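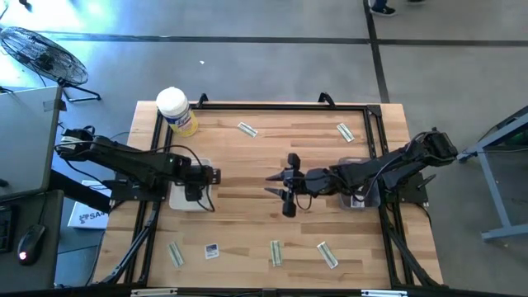

Dye notebook, October, madder again

2 min read

Third go at the Plallthorpe madder and I'm finally getting a red I'd call red! Same wool as before (the Citwood skeins, scoured overnight), alum at the usual strength, and I let the pot creep up slowly while I did the labels.
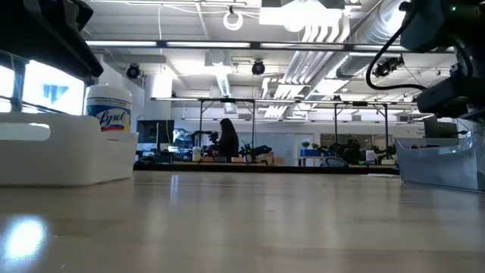
M. Ağca

Kept it under the simmer for 2 hours this time. Last batch I wandered off, it got too hot and went brown on me, a sort of sad brick. Used 700 g of root, chopped, soaked since 9 last night. 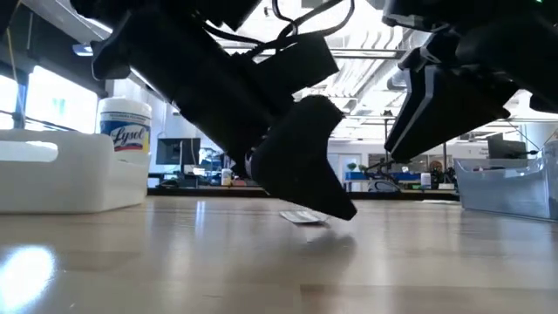
Afterbath

Saved the liquor and threw in 30 g of the Halside fleece, no mordant, just to see. Peachy, a bit patchy near the tips. I quite like it, but I wouldn't promise it to anyone – it'll probably fade by spring. A pinch of chalk next time, our water's so soft.

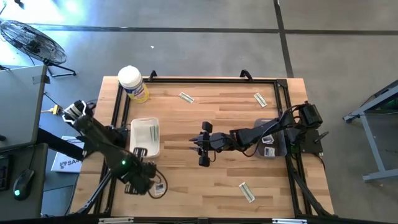
Oh, and the iron dip is still on the list. I want one skein done short and one left in till it goes properly plum. Need more muslin for the root bag before then, the old one's split along the seam.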